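Web and Content Producer (part-time, 25 hours a week)
Verhoeven Health Media

We build websites for people who fix other people: physical therapists, dietitians, foot doctors, a sleep clinic, and one very patient group of allergists called Ovden who have been "nearly ready to send the copy" since we met them. Some of them come to us with a site their nephew made. Some come with no site at all and a strong opinion about blue.

We're looking for one more person to keep all this moving. The job is part writing, part WordPress, part gently asking a surgeon to please stop sending photos pasted into spreadsheets.

What you'd be doing

You'd look after 39 client sites, most of them small, most of them well behaved. A normal week includes updating plugins and finding out which one sulks, rewriting service pages so a person with a sore hip can read them, and fixing titles and headings so that same person can find the page to begin with. You'd draft a blog post or two. You'd also cut down a twelve-minute talking-head video to something a human being will watch.

Once a month you'd write a short report for each client on how their site is doing in search. We keep these to one page in plain words. If traffic went down, the report says traffic went down.

You'd also take over the Lander rebuild, a rehab equipment supplier with a product catalog that has grown the way ivy grows. There are four different pages for the same foam roller. We've stopped asking how.

What we need from you

You've worked on live websites for at least 2 years, for money or for a cause that should have paid you. You know WordPress well enough to have broken it and put it back. You can read a research abstract without fainting and tell a client that "clinically proven" needs a link behind it or has to go. You write clean, friendly English, and you can cut your own sentences without a mourning period.

Basic HTML and CSS, yes. Some idea of how accessibility checks work, yes. A health background is welcome. A wellness brand of your own is something we'd want to talk about first.
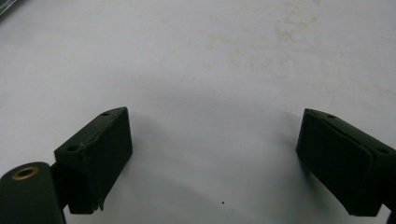
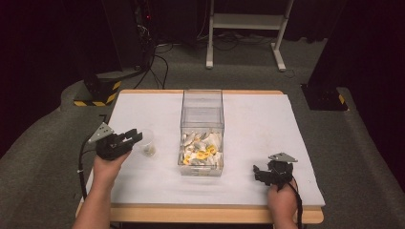

Second photo: clear box, assorted small parts, white and yellow.

What you don't need

A degree in anything particular. A following. A laptop with stickers on it. We also don't need you to be a designer - we have one, and she is territorial about spacing.

Hours and place

25 hours a week, spread over at least four days, and you choose which. We ask that you're reachable between 10 a.m. and 1 p.m. on the days you work, as that's when clients like to discover typos. Nobody works Sunday. A client may email you on Sunday, and you may enjoy your lunch.

The office is upstairs in the Delov building, over a dental lab, so there's a hum. You get used to it, or you bring headphones. You can work from home up to three days a week once you've been through the first month with us. There's an elevator, a bike rack, and a coffee machine that needs to be spoken to firmly.

Pay and the rest

Pay is hourly and depends on experience. We'll tell you the range in our first email, before you've put on a nice shirt for anybody. Paid vacation and sick time are included, scaled to your hours. We pay for one course a year, provided it has something to do with the job. (Sourdough was turned down, though it was a strong application.)

The contract runs for 6 months to begin with. If we all still like each other, it becomes permanent. The last two people in this role stayed on, and one of them now runs the SEO side and reads server logs for fun.

How to apply

Send us a resume, two pages at most, and links to two pieces of work you had a real hand in. Tell us which part was yours. Then pick any clinic website in the world and write us a paragraph on the first thing you'd change. Please don't pick ours. We know about the menu.

No cover letter, please. If you've already written one, we're sorry, and we hope you can use it elsewhere.

We read everything ourselves and answer everyone, usually within two weeks. Shortlisted people will be invited to a chat of roughly an hour, followed by a small paid task: one messy service page, yours to tidy up. There's no panel and no personality test, and you won't be asked which kitchen appliance you'd be.

Applications close at the end of May. We'd like you to start as soon as you decently can after that. Use the form on our jobs page and put "Web and Content Producer" in the subject field, which is required and has been known to eat an apostrophe.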